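Skevetti Countertop Dishwasher: Owner's Guide
Section 4. Loading, first wash and daily use
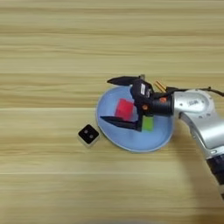 Issue 2, page 11

4.1 Before you load anything

Most dishwasher guides start with a chart of what is "dishwasher safe." We have one too, at the back, and we suggest you trust it only so far. The words are printed on a lot of dishes by people who never washed them more than a few times. If a plate matters to you, wash it by hand or accept that it may fade.

Pale matte glazes deserve particular doubt. A light blue plate with a smooth matte finish can pick up gray marks from forks and knives, and no cycle on this machine will take them off. Tablets sold as "mark removing" did nothing in our own trials.

4.2 First wash (machine empty)

1. Check that the drain hose runs to the sink with no loop lying lower than the base of the machine.
2. Open the door and take out the packing strip under the spray arm. It is white and easy to miss.
3. Fill the salt tank if your water is hard. The test strip in the box gives only a crude reading, so ask your water supplier for the real number.
4. Close the door until it clicks twice.
5. Turn the dial to INTENSE and press Start. The cycle runs 69 minutes.
6. When it ends, look under the machine for drips before you use it again.

CAUTION: Do not skip step 6. A hose that holds during filling can still leak during draining.

NOTE: Some store leaflets say the first wash is optional. The leaflets were not written by us. There is factory grease in the pump and you do not want it on your cups.

4.3 Loading

1. Scrape plates. You do not need to rinse them, whatever your family says.
2. Stand plates in the rear slots, all facing the spray arm. The rack holds 11 plates if they are flat dinner plates. Shallow plates with a raised rim take up more room, so leave an empty slot between them.
3. Put bowls and cups on the upper shelf, open side down.
4. Spin the spray arm by hand. If it hits anything, move that item.

CAUTION: Knives go point down. Keep wooden spoons and cutting boards out altogether.

4.4 Choosing a cycle

QUICK is fine for glasses and crumbs. It will not shift dried egg, and the claim on the carton that it handles "everyday soil" is generous. Use NORMAL for most loads.

ECO uses less power and takes much longer. Whether it saves you money depends on your rates. Check a bill before you decide.

4.5 Detergent and rinse aid

Use half of what the detergent maker recommends and look at the results. If glasses come out cloudy, change the rinse aid setting first, one step at a time. The Omine liquid and the Usmani powder both worked in our tests, and so did plain store brands at a lower price. We found no reason to buy the "machine care" sachets sold beside them.

4.6 Unloading

1. Wait until the light goes out.
2. Empty the lower rack first, or the water sitting on the cup bases will run down onto your plates.
3. Leave the door open a hand's width to dry the seal.

NOTE: Set warm dishes on a cloth or mat if your table has a finish you care about.

Text for this section checked by Davoud Kordestani, Clulavska service desk. Filter cleaning is in Section 5.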